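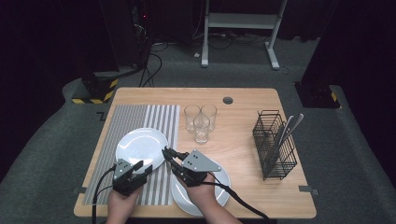 4.2 Does a smaller plate mean a smaller meal?

The advice to switch to smaller plates has been repeated so often that few people ask where it came from. The usual account rests on a visual illusion: the same serving looks bigger when there is less empty rim around it, so the eater feels well served and stops sooner. The illusion is real enough on paper. Whether it survives a dinner at home, with second helpings within reach, is a separate matter, and the studies we reviewed in Section 3 mostly assume the answer.

The Khunthong trial is the one most often passed around. It reported a clear drop in calories among 40 adults who served themselves from a shared pot. But those adults ate one meal each, in a room they had never been in before, and were told the session was about table manners. We doubt many of them believed it. Sârbu's reanalysis found that most of the drop came from 5 people who took almost no food at all, and without them the difference is too small to tell from noise. The trial is still cited as settled.

A second problem is the table itself. Work on the illusion tends to use a plain disk on a plain background, while people eat off white plates laid on striped placemats, bare wood and whatever else is to hand (Figure 1). Stripes are known to disturb judgments of size and edge in simple drawings. We found only one plate study that recorded what was under the plate, and it did not use the information.

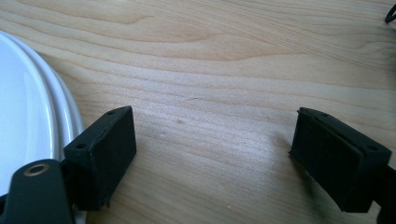 Household surveys do not rescue the claim. The Zutix survey covered 2,000 homes and asked people to measure the dinner plate they used most. Owners of small plates did report eating less, but they were also older, more likely to live alone and more likely to say they were watching their weight. Someone who buys small plates in order to eat less may well eat less. It does not follow that the plates did it.

Brøndum has argued that the effect is weak but harmless, and that cheap advice need not meet a high bar. We are less easygoing. Advice takes up room in a leaflet or a clinic visit — and when it fails, the person following it tends to take the blame. A fair test would run in people's own kitchens for several weeks, weigh leftovers and second helpings, and record the table covering as a matter of routine. Until one is done, we treat plate size as an open question and leave it out of the model in Section 5.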